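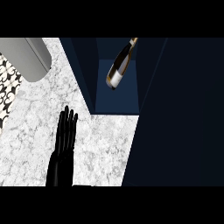 Maarja Lūse told me in the spring thread that logo ribbon always rubs off in the first season and that I should go back to plain satin with a tag. I didn't want to hear it then, but I may be there now.

Printed ribbon ink coming off on gift wrap, is it the ribbon or the way I tie it?

Posted by Chaltu Habte

I run the wrapping counter at Girar, a small gift shop. We used to tie everything with plain ribbon and a sticker. This year the owner wanted the shop name on the ribbon, so I ordered 5 rolls of single-face satin from Clollalitz, 100 yards per roll, white with dark green print. The ribbon is 7/8 inch wide and the name repeats every few inches.

It looks fine on the roll. The trouble is after tying. Where the ribbon crosses under the box and where the knot pulls tight, the green comes off on the wrapping paper. It shows badly on our cream paper and hardly at all on the brown kraft. I also get green on my thumb when I curl or pull the loops. If I rub the print with a dry cloth, some of the color comes off on the cloth.

What I've tried so far:

Leaving a roll unwound overnight. No change that I could see.

Ironing a short piece on low with a cotton cloth over it. Slightly better, but the ribbon went a bit stiff and I can't iron every yard we use.

Tying looser. The bow slips before the customer gets to the door.

Clollalitz says the ribbon is "suitable for normal gift use" and asked me for a photo of the problem, which I sent. No answer after that. I need to reorder before September because the holiday orders start early here, and I would like to know if I should ask for a different kind of printing, a different ribbon, or a different supplier. I am also open to hearing that I tie it wrong. We do the usual crossed tie with a twist underneath and a separate bow wired on top.

Thiện Đào

You aren't tying it wrong. A crossed tie puts the most rubbing on the underside, so that is where weak print shows first, but print that is properly set will stand up to it.

There are a few common ways to print satin ribbon and the names get mixed up in catalogs, so ask the supplier directly which one they use.

Hot stamp foil. A heated plate presses foil onto the ribbon. It's the usual choice for short runs. Metallics hold up well. Solid matte colors can be hit or miss, and if the plate was too cool or the press went too fast, the color sits on top and comes off on your fingers. My guess is that this is what you have, but I haven't seen the roll. Look at the print at an angle. If it has a thin skin that flakes when you scratch it with a nail, it's foil.

Screen or flexo ink. Real ink, sits in the weave a little more. It has to be dried or heat cured. If it smears instead of flaking, it's probably ink that didn't get cured. Ironing helping a bit points this way, so I could be wrong about the foil.

Dye sublimation. The color goes into the polyester itself. You can't rub it off because there is nothing on the surface. It only works on polyester and it works best on white or light ribbon, which you already use. It costs more and the minimums are usually higher. The dark green may come out a little softer than you expect, so get a sample against your own paper.

For the reorder I would do this:

1. Ask for a cut sample of the real ribbon with your real logo, at least a yard. A sample of somebody else's logo in gold proves nothing about your green.

2. Rub it with a dry white cloth, then a slightly damp one. Then tie it hard over your cream paper and leave it under a book for a day.

3. Ask what happens if the roll doesn't pass. Get that in writing before you pay.

I buy from Fludard for our shop and moved to sublimated ribbon after the same problem in navy. Their minimum when I last ordered was 200 yards per design. No rubbing so far. Delivery was slower than they said, so don't leave it to the last minute.

For the rolls you have, use them on the kraft paper and keep plain ribbon for the cream. Or turn the ribbon print side up underneath as well as on top. With a twist at the bottom, one leg usually flips over and that presses the print into the paper. If you slide the ribbon straight under and tie once on top, the print faces out the whole way.

Tsion Tefera

Same thing happened to me with red. Hairspray does NOT fix it, don't bother. It made spots on the satin.

I would also go back to tags.

Dagim Negussie

Agree with most of what Thiện wrote. Two things to add.

First, check the paper. A coated cream paper with a slight gloss picks up color far more than an uncoated one. I had two cream papers from Asfaw that looked nearly alike on the shelf. One showed every mark and the other showed none with the same ribbon. Wrap a scrap box in each of your papers and tie them the same way before you blame the ribbon for all of it.

Second, think about where you use printed ribbon at all. On flat boxes the ribbon stays put. On bottles it slides every time someone picks up the gift, and that movement is what takes the print off. For bottles I use grosgrain. It has ribs, so it grips, and it holds a knot without being pulled as tight. Tie it low on the neck, one wrap and a knot, then the bow. If the neck is foil covered, leave the foil bare above the ribbon and don't put tape on it, as tape pulls the finish when it's removed. 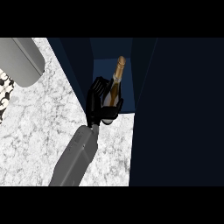

Champagne bottle with gold foil over the neck and cork.

Grosgrain can be printed too, but small lettering breaks up over the ribs. Keep the letters large and skip thin scripts. If your shop name is in a thin script, put it on a tag for the bottles and save the printed satin for boxes.

About Clollalitz, I would write once more, attach the cloth with the green on it as a second photo, and ask for replacement rolls by a date you pick. Keep one roll unopened in case they want it back.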